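Chapitre 2
Le plan de travail et ses ennemis

Toute table blanche finit par servir à autre chose qu'à ce pour quoi on l'a achetée. On la choisit claire parce que le catalogue la montrait nue, dans une pièce où personne n'avait de courrier. Trois semaines plus tard, elle porte un chargeur orphelin, un gant, deux catalogues et une tasse dont aucun membre du foyer ne revendique la paternité.

Ce chapitre traite des surfaces horizontales : ce qu'on y pose, ce qu'on y oublie et ce qu'il faut bien finir par en retirer. Le chapitre 1 s'occupait des placards, lesquels ont au moins la politesse de fermer. La table n'a pas cette pudeur.

Retno Tambunan, qui enseigna longtemps l'aménagement à l'école de Plendmont, demandait à ses étudiants de relever pendant 28 jours tout ce qui passait la nuit sur leur bureau. L'un d'eux, Arif Govindasamy, rendit une liste de 1 556 lignes — elle comptait chaque trombone séparément — et reçut une note médiocre pour manque de synthèse. Sa liste reste pourtant la meilleure source dont nous disposions, et nous y reviendrons à la section 2.3.

On distinguera dans la suite l'objet posé, l'objet en transit et l'objet installé. Le premier attend qu'on s'en serve. Le deuxième attend qu'on le range, parfois depuis novembre. Le troisième n'attend plus rien : il a sa place, et c'est autour de lui que l'on mange. Les câbles appartiennent aux trois catégories à la fois, ce qui explique qu'aucune méthode de rangement n'en soit venue à bout.

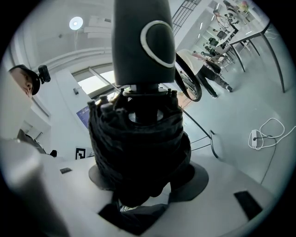
Reste la question de la lumière. Une surface blanche près d'une fenêtre ne pardonne rien, et le moindre objet noir y prend l'importance d'un monument. Mawar Nugroho conseille de la débarrasser de jour et de ne la juger que le soir, sous le plafonnier, quand on est devenu plus indulgent.

Avant d'aborder la section 2.1, le lecteur choisira une table de son domicile et s'abstiendra d'y toucher jusqu'à la fin du chapitre. Les tables pliantes sont admises. Le dessus du réfrigérateur relève du chapitre 5.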